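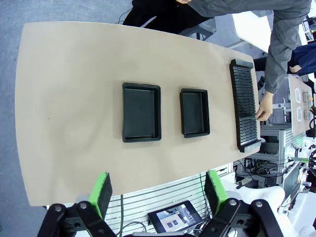

Section 4. Setting Up Your Plutach Countertop Dish Drainer

Welcome, and thank you for bringing a Plutach into your kitchen. We know that most people would like to have the thing on the counter and full of plates within a few minutes, and you certainly can, but we'd ask you to read this section through once before you start. It isn't long, and it will save you from having to empty a full rack later on to turn the drip tray around (we have all done it here at Priltwood, some of us more than once).

If you haven't unpacked yet, please go back to Section 3, where you'll find the parts list and the notes on the packing tape.

Before you begin

Choose a level spot next to the sink with the faucet within easy reach. Wipe the counter down and let it dry completely. The rubber feet grip very well on a dry surface and hardly at all on a soapy one.

Caution: Keep the drainer at least 2 feet away from burners, toaster ovens and anything else that gives off heat. The tray can warp, and once it has warped it won't drain properly again.

Putting it together

1. Wash all the parts by hand in warm water with a little dish soap. There may be a light film left over from the factory, which is harmless but does make water bead up in an odd way for the first few days.

2. Turn the drip tray upside down and press a rubber foot into each corner socket. Push until the foot sits flush. If one is being stubborn, soak it in warm water for a minute and try again.

3. Set the tray upright on the counter with the spout hanging over the edge of the sink. The spout should overlap the sink by a finger's width or a bit more.

4. Pour a cup of water into the far end of the tray and watch where it goes. It should find its way to the spout without any help from you. If it pools in the middle, your counter slopes away from the sink, and you'll want to fit the taller pair of feet at the back.

5. Lower the plate rack into the tray, lining up the tabs with the notches. You'll feel a small click on each side.

6. Hang the cutlery cup on whichever side suits you. Left-handed cooks tend to like it on the left, but there is no rule about it!

Note: Drainers sold under the older Trukthorpe name, which we have been making since 1995, use a narrower tab. The racks are not interchangeable, even though they look very much alike.

Loading

Start with the heaviest plates at the spout end and work back toward the smaller ones. Bowls do best tipped slightly forward, so that the water runs off the rim instead of collecting in the foot of the bowl. Leave a gap now and then. A packed rack takes far longer to dry, and the plates in the middle often have to be toweled off anyway.

Caution: Do not hang cast iron or full stockpots on the rack. Knives should go in the cutlery cup with the points down.

Weekly care

1. Lift out the rack and the cutlery cup.

2. Mix one part white vinegar with two parts warm water, pour it into the tray, and leave it for half an hour or so while you get on with something else.

3. Scrub the spout with an old toothbrush, rinse everything well, and let it all air dry before putting it back together.

If your water is very hard, you may want to do this twice a week. The Rimkutė descaling powder listed in Section 7 works nicely too, but please don't mix it with the vinegar.

Replacement feet, racks and cups can be ordered with the card at the back of this booklet. Write your model number on it, and address it to Wian Ngcobo in the parts department.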